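FOR IMMEDIATE RELEASE

Fustis to Spend Months Teaching Robots to Open Boxes, a Task Most People Learned on a Birthday

2025-04-14 — Fustis, which makes software for warehouse robot arms, announced today that it has begun recording 2000 demonstrations of a robot arm handling cardboard, under the supervision of people who can already do it perfectly well by hand. The recordings will be used to train Lurna, the company's learning system for packing and returns work. The first 200 have been completed. A larger number were attempted.

The program goes by the name Follum and is being run with Saengthong, a packaging supplier that has agreed to provide the boxes and, in the spirit of the project, the worst ones it can find. Saengthong normally discards cartons with bent flaps, crushed corners or a fold in the wrong place. Under the agreement those cartons are now set aside, stacked with some care and delivered to Fustis, where they are treated as the premium product.

Each demonstration works the same way. An operator takes hold of a pair of hand controls and steers the arm through one short job: lift a flap, fold it back, hold a side panel steady, reach past it, let go. Cameras and joint sensors record the whole attempt. Lurna is later trained on the recordings and is expected to produce the motions on its own, with boxes it hasn't met before. Nothing in the process is scripted in advance, apart from the job itself and the lunch break.

Cardboard was chosen because customers kept asking about it. Fustis sells software that moves rigid parts from one tray to another, and it does this without much drama. Returned goods are another matter. They come back in boxes that have been opened by somebody in a hurry, closed by somebody in a worse hurry and left under something heavy in between. The flaps no longer stand where a drawing says they should. Lurna's previous version, trained only on fresh cartons, performed well on fresh cartons.

Much of the early effort has gone into the side panel. Seen from the wrist of the arm, an upright panel can shrink to a thin strip with the fluting showing along its edge, and a gripper finger has to work very close to it without folding it over. Operators learn to slow down there. The recordings keep the slowing down, the second thoughts and the small corrections, all of which the training team considers more useful than a clean run by somebody showing off.
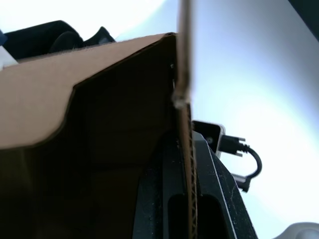
Saengthong, for its part, had expected the machine to be trained on good boxes first and bad ones later, and said it was surprised to receive a letter complaining that a shipment had arrived in excellent condition. It added that its packing crew has begun to take an interest in the project and now argues over which cartons are bad enough to send.

Failed attempts are not thrown out. An operator who drops a flap is asked to carry on and pick it up again, so that Lurna has something to copy when it drops one itself. Attempts that go wrong beyond recovery are labeled and stored separately. Of the first batch of recordings, 59 contain at least one recovery, and the team would like more. Operators have been told this, and have been told too that dropping things on purpose is usually obvious on playback.

Every recording is checked by a second person before it goes into the training set. The reviewer marks where the job starts and ends, writes one plain sentence saying what was done, and rejects anything with a missing camera view or a long pause. The long pauses were a problem in the first weeks. Operators would stop to think, and an early test model learned to stop and think as well, with great conviction and no visible result. Pauses are now trimmed when the arm is standing still for no reason connected to the box.

The sentences have needed some work, too. Reviewers could not agree on whether a flap is "opened," "lifted" or "folded back," and the matter was settled by a style sheet that has reached 67 entries. It includes a ruling on the difference between a corner and an edge. Fustis does not plan to publish the style sheet, though it has received one request.

No claims are being made yet about how well Lurna will perform. The company will test the trained system on cartons kept out of the recordings entirely, chosen by Saengthong and sealed until the day. Testing is scheduled for November. Results will be released whether or not they are flattering, on the theory that warehouse managers will find out anyway.

Fustis is also looking for additional operators. Experience with robots is welcome and not required. Applicants should be comfortable with repetition, able to describe a box in one sentence, and willing to do the same small job many times without finding a cleverer way to do it. Several promising candidates have been lost to the last point. Shifts are short, controls are adjusted for left- and right-handed operators, and used cartons are available to anyone who is moving house.

About Fustis

Fustis develops control and learning software for robot arms used in packing, sorting and returns handling. Its Lurna system is trained on demonstrations by human operators. Follum is its data-gathering program for cardboard and other materials that will not hold still.

About Saengthong

Saengthong supplies corrugated cartons and packing materials to warehouses and mail-order sellers. Most of them are in good shape.

Press inquiries may be directed to the Fustis communications office. Samples of the recordings are available to journalists on request, and are longer than one might expect.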